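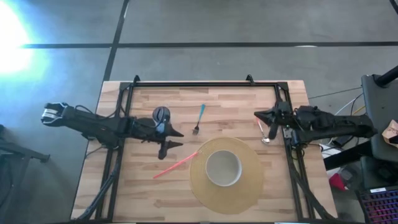
Aufgabe "Platz eindecken" am Zweiarmtisch: Gabel, Löffel, Schale und rundes Set auf dem Tisch.

**Zwischenbericht Wodora, Arbeitspaket 2**
Donnerstag, 30. Juli 2020

Seit Februar zeigen wir den beiden Armen das Eindecken per Fernsteuerung. Bewilligt waren 173 Vorführungen bis Ende Juli, aufgezeichnet sind 173. Verwertbar sind davon nach unserer Durchsicht 152. Der Rest wurde aussortiert, meist wegen Aussetzern in der Aufzeichnung oder weil die Bedienperson mitten im Griff neu angesetzt hat.

Die Zahl klingt besser, als sie ist. Wir haben das Kriterium "verwertbar" selbst festgelegt, und es sagt nur, dass eine Aufnahme vollständig ist. Ob sie als Vorbild taugt, ist eine andere Frage. Beim Besteck sehen wir große Unterschiede: Manche greifen die Gabel am Griff, andere am Hals, und die Drehung danach fällt entsprechend verschieden aus. Ein Modell, das beides mittelt, wird vermutlich danebengreifen.

**Stand der Teilaufgaben**

- Schale auf dem Set ausrichten: läuft per Fernsteuerung zuverlässig.
- Gabel links, Löffel rechts ablegen: gelingt, dauert aber lange. Flach liegendes Besteck bleibt mühsam.
- Übergabe von Arm zu Arm: zurückgestellt.

Der Partner in Destside möchte die Vorführungen durch Führen der Arme von Hand ergänzen. Wir sind skeptisch. Die Hand der Bedienperson ist dann in den Kamerabildern, und beide Arme gleichzeitig zu führen ist für eine Person kaum zu leisten. Einen kleinen Vergleich machen wir trotzdem - mit 100 Durchgängen, gleiche Gegenstände, gleicher Tisch.

Die im Antrag genannte Übertragung auf den Aufbau in Mamudville halten wir in diesem Jahr für nicht realistisch. Dort fehlt bisher ein vergleichbarer Rahmen, und die Zusage von Ruddock dazu liegt nur mündlich vor.

**Bitte um Entscheidung:** Wir möchten die Mittel für die Übergabe in eine zweite Durchsicht der vorhandenen Aufnahmen umwidmen. Mehr Daten derselben Art helfen nach unserer Einschätzung im Moment wenig.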